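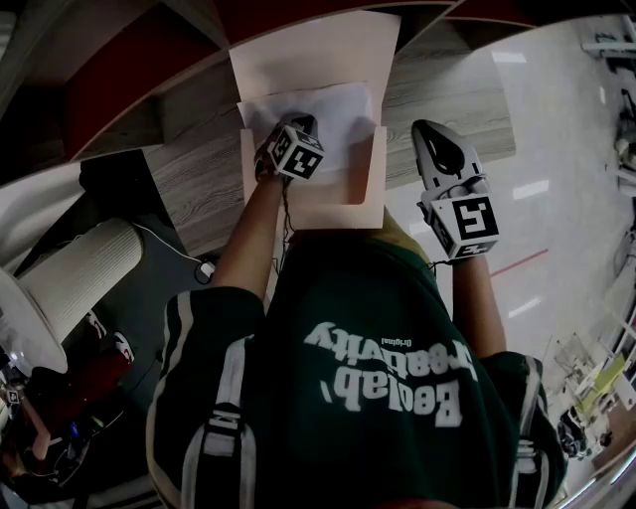 主题：涤纶球衣的热转印字洗几次就裂，是温度还是膜的问题？

kiln_32 楼主
布料是深色涤纶针织，Stungate 的 PU 刻字膜，压烫 150 度 15 秒，热撕。做了 400 件，3 月交货，客户反馈背后大字的拐角处开裂，小字没事。洗涤条件是 40 度机洗，有没有进烘干机不清楚。

布边先生
大字面积大，布一拉伸膜跟不上，先裂的就是拐角。换弹性膜，Estlow 那款薄的可以试。温度我觉得没问题。

zhen571
不同意楼上。150 度对涤纶偏高，深色布还有染料升华的风险，白字过一阵会发粉。我用低温膜，130 度，压力加大，冷撕。先查压力，很多机器四个角压不实。

kiln_32 楼主
压力用纸条测过，左后角确实松一点。发粉目前没看到。

布边先生
低温膜我也用过，牢度不如高温的，背包带长期摩擦的肩部会起边。浅色布无所谓，深色布再加一层防升华底，手感就硬了。

zhen571
起边多半是没二次压烫。撕膜以后盖硅油纸再压 5 秒，差别很大。

Macedo丝印
量到 2,000 件就别刻字了，直接丝印，用弹性胶浆加防升华底浆。单件成本低，拉伸也好。

布边先生
他才 400 件，开网版不划算。

kiln_32 楼主
先调平压板，两种膜各打五件样，洗满十次再回来报数据。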